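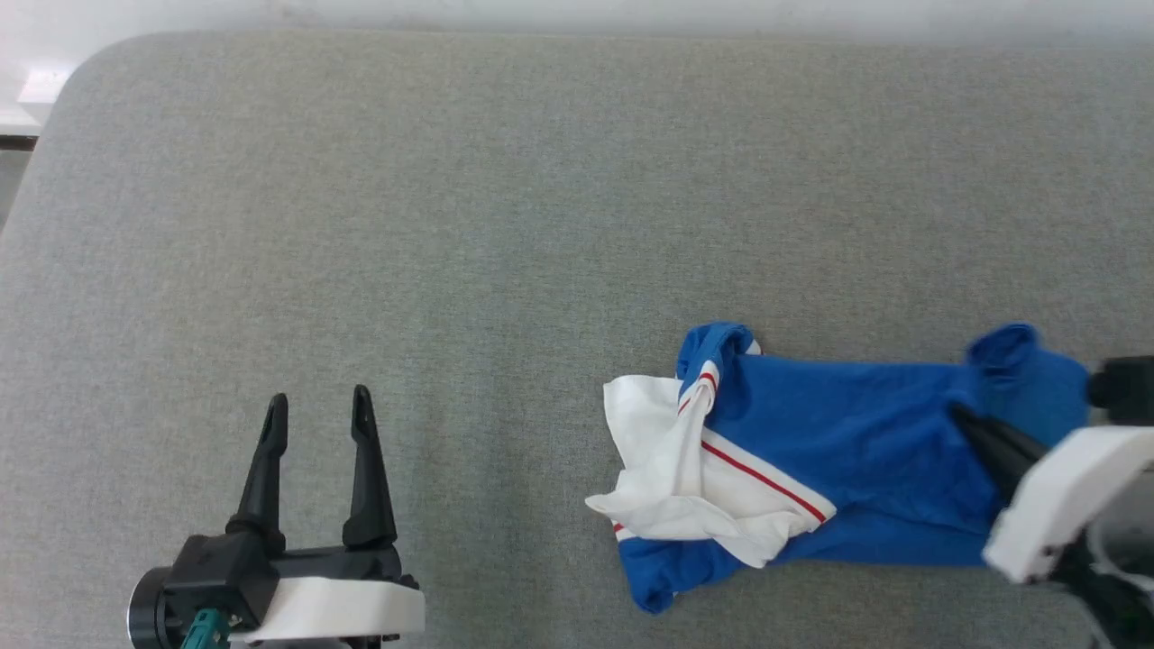

Search this site Search Clear

# Welley Laundry Set: data card

Published Thu 2 August, by the Welley maintainers

## Summary

Welley is a set of recordings of a two-arm robot handling clothes at home height: on sofas, ottomans, beds and low tables. It was made to help answer a simple question. Can a machine do the laundry yet, from the moment the clothes come out of the dryer until they lie in a pile?

Our short answer is no. It can do parts of the work, on some days, with some garments. We publish the set so that other groups can measure the same parts and compare.

The set has 400 episodes. An episode is one garment and one attempt, good or bad. We did not remove the bad ones.

## What is in an episode

- one video from the head camera
- one video from each wrist camera
- joint positions and gripper opening for both arms
- a text line with the instruction, for example "fold the shirt" or "move the shirt to the left"
- a result label: done, partly done, or failed

The cameras are synchronized at the start of the episode only. In long episodes a small drift can appear between the head view and the wrist views. If your method needs exact alignment, please use the time stamps in the log file and do not count video pictures.

## Tasks

The tasks are written in order of difficulty, as we understood it before the recording. After the recording we would put them in a different order, but we kept the numbers so the file names stay valid.

1. Pick up. Take a garment lying in any shape and lift it free from the surface. Sports shirts in smooth fabric were harder for us than cotton towels. With a smooth shirt the fingers often close on one layer when two were wanted.

2. Spread. Starting from a crumpled garment, make it flat enough that both sleeves can be found. One arm usually holds an end while the other looks for a second place to grasp. A person does this with one shake in the air. Our robot may not shake, for safety of the joints, so it must pull and drag. On upholstery the dragging is slow, and a soft cushion gives way under the fingers.

3. Find the edge. Bring an open gripper to a hem, collar or sleeve end. Trim in another color is helpful here. On a blue garment with a little white and red on it, the policy has something to aim at even when the rest of the cloth is only folds. The wrist camera sees the cloth at the side of the finger well, but it sees little of what lies under it. 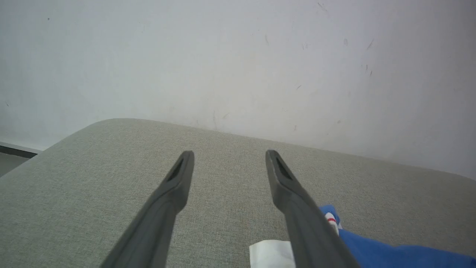 4. Fold. Two folds for towels, sleeves in and then one fold for shirts. We accept a fold as done when no sleeve sticks out. We do not judge beauty.

5. Stack. Put the folded piece on a pile without opening it again. This is the task where our baseline is weakest.

## Baseline

The baseline policy is called Kelemen. It was trained on the training split only, with no other data. In the test we ran 183 attempts over all five tasks, and 70 were labeled done. Most of the good attempts belong to tasks 1 and 3. Please do not quote the total as "the robot folds laundry", because the folding part is small in it.

The label was given by a person who watched the head video. Where the person was not sure, the label is "partly done".

## Splits

The training and test splits are made by garment. A shirt that is in training is never in test. The surfaces are shared between the splits, so the set cannot show how a policy behaves on furniture it never met. We plan a surface split, called Gandeck, later in August.

## Known problems

- The rooms were not prepared as a studio. Walls have marks, and small papers or threads can lie near the clothes. Some policies learn to go to them.
- Light changes with the hour. The white balance was left on automatic.
- The force on the fingers is not recorded. We regret this very much, for cloth it would be useful.
- In 2 episodes the instruction line is empty. They are listed in the file missing_text.csv.

## Conversion

The Berkeo loader reads the set directly. For other loaders use the script convert.py, and give it the folder with the episodes, not the folder above it.

## Changes

Version 2: result labels checked again, broken wrist videos replaced, this card rewritten.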